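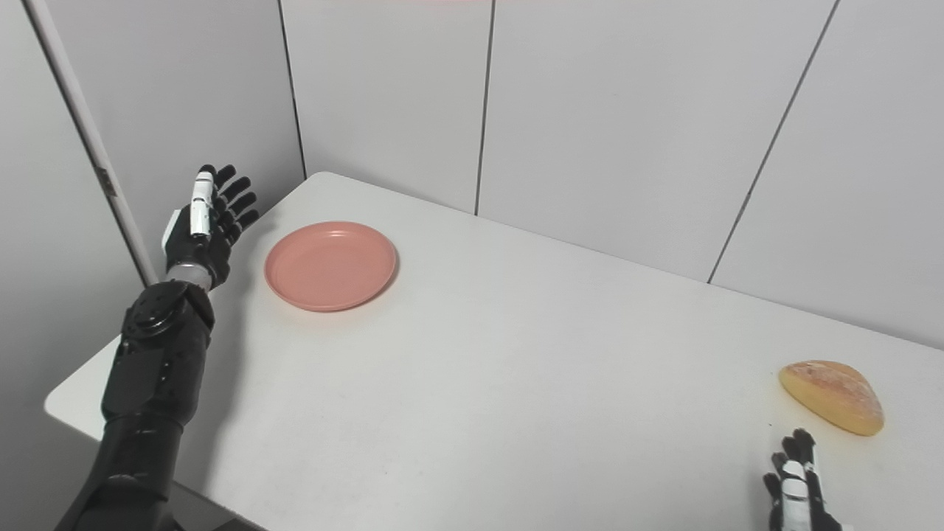

Does Salted Bread Stay Soft Longer?

Home | Projects | Reports | Contact

My project started with my grandma's rolls — she swears by extra salt. I baked 132 rolls in February, half with regular salt and half with Saltia, and kept them in paper bags for 5 days. Then I bugged 83 people at school to squeeze one of each and pick the softer one. Saltia got 46 votes, so yeah, pretty close! Žofie Mikuš helped me with the charts. Next time I'd use one oven, my aunt's runs way too hot.

Last updated: Sep 4, 2025
Print this page | E-mail this page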